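机器人与自动化 > 自制与共享工坊 > 仿真与标定

机械臂仿真里夹爪下降时把吸头盒推歪,怎么查

Dumine

在共享工坊搭一个移液工位,先跑仿真,再上实机。桌面铺灰色垫子,上面放 3 个带翻盖的方盒,白色机械臂装在桌边的黑色底座上。脚本逐盒定位,夹爪竖直向下,到位后闭合。

问题出在下降段的最后 4 mm:日志报接触,盒子随即绕竖轴转一个角度。日志第 1,374 步第一次出现接触力,早于闭合指令。
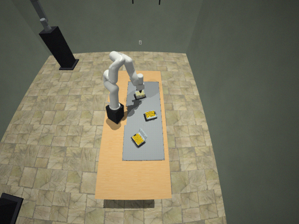 目标位姿取自盒体模型的原点,下降速度改小过,转角变小但没有消失。摩擦系数用的默认值。换成简单方块代替盒子,同样的轨迹没有接触。想知道先查碰撞体还是先查控制器。

Thandeka Shabalala

先查碰撞体。方块正常、盒子不正常,控制器基本可以放到后面。

翻盖盒常见的毛病是整个模型只生成了一个凸包。盖子一打开,凸包会把盖子和盒口之间的空间全部填实,指尖还没碰到可见网格就已经接触,反力不过中心,盒子自然要转。

处理步骤:
1. 打开碰撞体显示,和可见网格对照。
2. 盒体、盖子、底座拆成独立的 link,各自用长方体近似,盒体内部留空。
3. 盖子加铰链关节,给阻尼,限位按实际开合角填。
4. 黄色内容物不要逐个建碰撞体,用一个整块代替,顶面高度单独量。
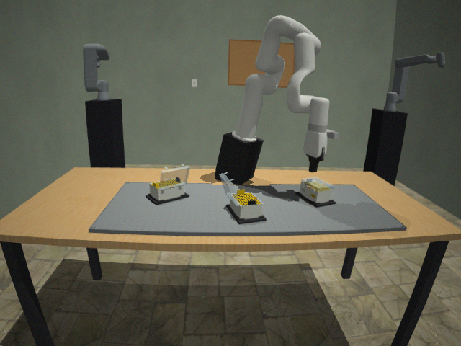 三个盒子的盖子都开着,中央机械臂的夹爪指尖朝下。

另外核对模型原点。有些导出工具按包围盒中心取原点,盖子开合后中心会偏,目标点跟着偏。建议在盒体底面中心另设一个固定坐标系,抓取位姿全部以它为参考。

Delley

我遇到过类似的,把物理步长减半就好了。接触偏移量也可以调小试试。没试过带盖子的模型。

Matoušek

减半步长只能减轻穿透,凸包填实的问题还在。楼主先把碰撞体截图贴出来。垫子如果也有厚度,检查它和桌面是不是重叠了 2 mm,重叠会让盒子一开始就带速度。

相关帖子
夹爪闭合后物体抖动的几种原因
Clastard 底座安装孔距与实测不符
多臂共用一个控制节点时的时钟同步
铰链关节阻尼怎么估

最后更新:8月18日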